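Cotton jersey

Cotton jersey is the soft, stretchy knit that most T-shirts are made from, and I've been fond of it for longer than is probably healthy. I keep this entry up to date myself, so if it wanders a bit, blame me.

Jersey is a weft knit. One yarn runs back and forth (or round and round, on a circular machine) and every row of loops hangs from the row before it. The front shows little V shapes and the back shows bumps. Grab a T-shirt and a magnifying glass and look, it's lovely! Woven cotton, the stuff of dress shirts and bedsheets, has two sets of threads crossing at right angles and hardly gives at all. Jersey gives a lot across its width and a little less up and down.

The name comes from the Channel Island, where knitting was a serious trade for centuries. Back then it meant wool. Cotton came along later, and by the early twentieth century it was turning up mostly in underwear, which is where the T-shirt started out too. 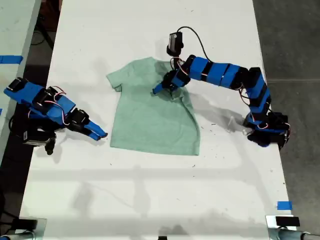

A short-sleeved T-shirt in mint green, laid flat.

Single jersey is the everyday kind, and its edges curl when you cut it. The sides roll toward the back and the top and bottom roll toward the front – maddening if you sew. Double knits such as interlock stay flat and feel thicker, but they cost more because they use more yarn. My first sewing project was a single jersey top, and I spent a whole February evening pinning down edges that rolled right back up.

Shrinkage is the thing people write to me about. Knitted loops get stretched during making and finishing, and a hot wash lets them relax to the shape they wanted all along. Mills can take care of much of this ahead of time by compacting the cloth. I wash my yardage before I cut it, usually twice, and dry it the way I plan to dry the finished garment.

Then there's twisting, or spirality if you want the proper word. You know those shirts where the side seam creeps around to your belly? Lively single yarn does that, and so does a circular machine with lots of feeders. I own 3 shirts like it and wear them anyway.

Towels are a different animal. Terry is usually woven with an extra set of threads that stand up as loops, although knitted terry does exist and turns up in baby things and bathrobes.

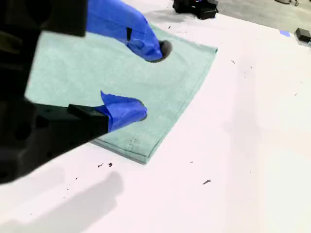

Johannes Steyn writes that I'm too easy on single jersey, and that anyone sewing for the first time should start with interlock and save themselves the grief. He has a point about the curling. I'd still say learn on whatever is cheap, and a little spray starch along the cut edge helps a great deal.

See also: interlock, rib knit, terry cloth, circular knitting machine.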